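July 2025

Oil finish trials, second round

Damian Berchtold has asked me twice now whether the new hardening oil from Besteo is as good as the rep made it sound. I said I would write down what I see and stop giving opinions in the hallway. So this is for him, and for whoever has to order finish in September.

The claim, as I understand it from the sheet that came with the cans: one coat, wiped on and wiped off, dry to handle overnight, "fully food safe" and resistant to wine, coffee and citrus after a week. I have heard most of that before from other people selling other cans. The one-coat part is what I trust least. Every oil I have used that promised one coat wanted a second, and usually a third on the end grain.

What I set up: 18 offcuts of maple, all from the same delivery from Wernach, sanded to the same grit, water raised, sanded again. Some got the Besteo oil, some got the Munitz oil we have used for years, some got plain mineral oil, and a few were left bare. I wrote the finish on the back of each in pencil. I should have written it in something else, because the Besteo oil goes dark on pencil and two of them are now guesses. Those two are out of the results.

First thing noticed, smell. The sheet says low odor. It is lower than Munitz on the first day, I grant that. On day 4 I could still smell it with my nose near the wood, and Munitz by then had gone mostly quiet. Not a disaster for a tabletop. For something you put bread on I would want it gone before it leaves the shop.

Color. Besteo is paler, and this is the one thing I have no quarrel with. Munitz pulls maple toward yellow, and anyone who picked maple because it was pale tends to complain. With Besteo the wood stays close to where it started, a touch warmer. Whether it stays that way by a window is another matter. I have one piece on the sill with half of it taped over and I am not going to say anything about it until the tape comes off in September.
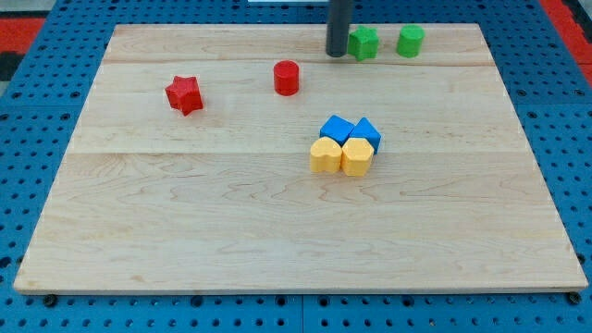
Water. I put drops on each piece and came back after 8 minutes, then blotted. Bare wood soaked it up, as expected. Mineral oil left a dull ring. Munitz left nothing. Besteo, one coat, left a faint ring I could feel more than see, a bit of raised grain under the fingertip. With a second coat, nothing. So the one-coat claim fails the very first thing I tried it on, and it's the easiest test of the lot. If the rep wants to argue that I wiped off too much, fine, but I wiped off until the rag came away clean and that is what the sheet says to do.

Coffee and lemon. Did these after the full week. Coffee was fine on both oils. Lemon juice marked everything, including Munitz, and I have never believed any oil that said otherwise. The Besteo mark was slightly smaller. I would not put money on that being the oil and not the size of the drop. I was using a spoon.

Knife marks. Not on the sheet at all, which I find telling when the stuff is being pushed for kitchen work. I ran a utility knife across each piece and then put coffee in the cuts. All of them stained in the cut. Of course they did. No thin oil is going to save a cut that goes below where the oil got to. The useful question is how easily you can repair it, so I sanded and re-oiled one of each. Munitz blended in. Mineral oil blended in too, since there was hardly anything there to blend with. Besteo left a patch you can find if you tilt the piece to the light, a bit shinier than what is next to it. Might settle. I will look again.

End grain. One coat disappeared into it. Second coat mostly disappeared too. I quit at three.

Cost. I'm leaving this out until someone gives me a real price. The number the rep gave was "introductory" and I don't know what that means for a shop that buys all year. At two coats minimum the coverage figure on the can is wrong for us anyway, by half, and on end grain it is worse.

Food safe. I asked for the test report and got a brochure. Asked again and got the same brochure as a PDF. As far as I know, most oils that cure all the way through are fine once they have cured, so I'm not accusing anyone of anything. I just don't want us to print the words on a care card on the strength of a leaf logo.

Hứa says their shop switched to it last year and they like it. I called. They do like it. They also put on three coats and wait 14 days before packing – so they are happy with a different product from the one described on the sheet. Worth knowing, though, that the smell is gone by then according to them. They had not tried it on anything with a lot of end grain.

Where I am for now: it's a decent pale oil that needs two coats and a longer wait than they admit. I would use it where the customer wants maple to stay light. I would not drop Munitz for it. Damian will say that I always say that about Munitz, and he has a point, I learned on it and my hands know how much to put on the rag. Somebody else should repeat the water test with fresh pieces and not look at my notes first.

To do
Redo the two pieces with the lost labels, mark them with a punch this time.
Ask Besteo for the report again, in writing, with Damian copied.
Try it with a white pad in place of the rag for the first coat.
Rags go in the water can, lid on. There was one balled up on the bench this morning and it had Besteo on it. The sheet has the same self-heating warning as every other drying oil, in smaller type.
Check the repaired piece for the shiny patch before ordering anything.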